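Visit report: Stillcombe finishing plant, November

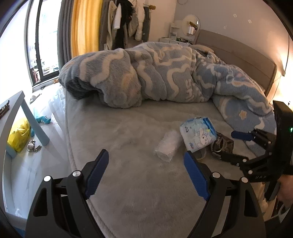
Brushed sheet with piped edge, under a patterned comforter.

The Stillcombe plant finishes knitted and woven fabric for bedding. It does not spin or weave. Greige cloth arrives on rolls, is prepared, dyed or printed, brushed where the order calls for it, and leaves either as finished rolls or as cut and hemmed sheets. I attended the November open day, on the 10 a.m. tour, which was led by the process engineer, Ashwin Marar. The group was small enough to hear him over the machines for most of the route.

Intake

Rolls are weighed and given a lot number before anything else is done with them. The one on the scale when we passed read 178 kg. A sample is cut from the outer end of each roll and checked for width, weight per square meter and visible faults. Faults are marked with a colored thread at the selvage, so that the cutting room can find them again after dyeing. Marar said the thread is polyester because it has to survive the scour.

Wet processing

The wet hall runs two lines. Line 2 is the newer and was the one in operation. Cloth is scoured, rinsed and squeezed, then passed to the dye vessels. Temperatures are logged on a panel at the end of each vessel, and the one nearest the walkway was holding at 90 °C. Heat from the outgoing rinse water is recovered through a plate exchanger and used to warm the incoming supply. I asked how often the plates are fouled by lint. The answer was often, and a second filter has been fitted upstream. It is cleaned by hand at every shift change.

Printing is done in a separate room, which we saw through a window only. Repeat lengths, registration tolerances and so on were not discussed. A printed card gave some general information on pigment pastes, none of it new to anyone who has read a textbook on the subject.

Raising and shearing

This was the part I had come for. A raising machine carries a large cylinder fitted with smaller rollers, each wrapped in fine bent wire. The wires pull fiber ends out of the yarn to form a nap. Half the rollers are set with the wire pointing in the direction of travel and half against it, and the balance between the two decides whether the surface is lofty or flat. Too much energy in one pass weakens the cloth across its width. Stillcombe prefers several light passes and tests tear strength after the last one.

The raised cloth then goes to the shearing unit, known on the floor as the Shearer, with a spiral blade working against a fixed ledger blade. It trims the nap to an even height. The operator showed us two swatches from the same roll, one sheared and one not. The difference was easier to feel than to see. The unsheared swatch had long loose ends that would pill within a few washes.

Dust extraction over both machines is good. There was little lint on the floor and none that I noticed on the cable trays, where it usually collects.

Inspection and test room

Walter Cuadros runs the test room. He demonstrated a pilling test in cork-lined tumbling boxes and an abrasion rig. The plant grades against reference photographs in a light cabinet, with two people grading independently. If they differ by more than half a grade, a third is called in. Results are held in a program called Galex, which also prints the roll labels. He pulled up lot 2458 to show the full record, from intake weight to final shrinkage. The shrinkage figure had been entered twice, with two different values. He made a note of it.

A retail line named Hokumance was on display in the lobby. The plant finishes the cloth for it but does not do the quilting.

Practical notes

Closed shoes are required and ear protection is handed out at the door. The wet hall is warm and humid – leave coats in the lobby. Photography is allowed in the lobby and the inspection area only. The route includes one steel staircase with no elevator alternative. Parking is on the north side, past the boiler house, and the sign for it faces the wrong way if you come in from the main road.

I have asked Marar for the roller settings used on the lighter sheeting weights. He expects to be able to share the wire specification but not the speeds.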